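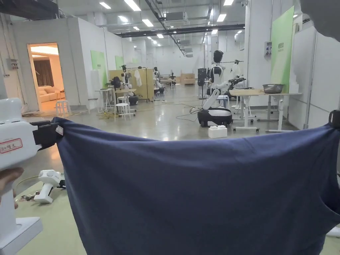 CHAPTER 4
Difficulty and the Player Who Quits

When I was a student I built a little platform game called Kirkegaard, and I was so proud of its second level! It had moving spikes, a timer and a bird that stole your coins. I gave it to my friend Palesa Molefe, who played for 30 seconds, fell in the same pit 4 times and handed the laptop back. I told her she was playing it wrong. (I've apologized since.)

That pit is why I wrote this chapter. I had played my own level so often that I couldn't see how hard it was anymore, and you'll do the same thing with yours.
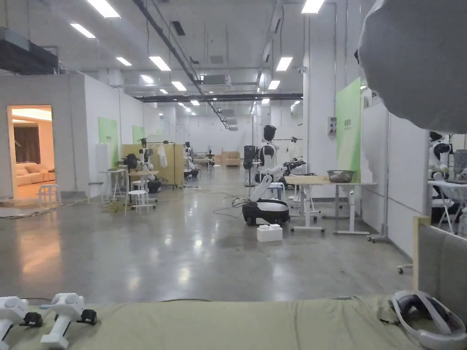
Two white controllers and a headset on a green cover.

We'll start with the difficulty curve, meaning how fast a game asks more of you as you go along. Then we'll look at the menu that says Easy, Normal and Hard, and what those words should change. More enemies? Slower ones? A wider gap before a missed jump counts as missed? 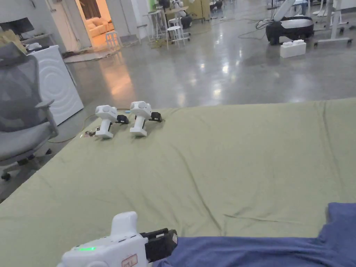 My own taste runs to the last one — small, quiet changes the player never spots — but Chin-lung Kong, who taught this course with me in Pratville, likes big sliders with numbers on them, and his students make very good games. 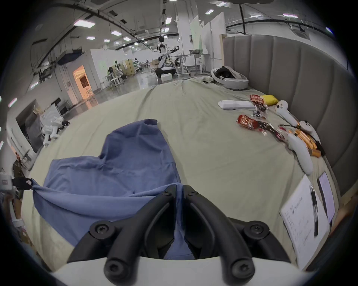
Black fingertips nearly meeting, with blue cloth pinched between the fingers.

Before you read on, pick a game you gave up on and write down the exact spot where you stopped. Keep the note handy, as you'll need it for Section 2.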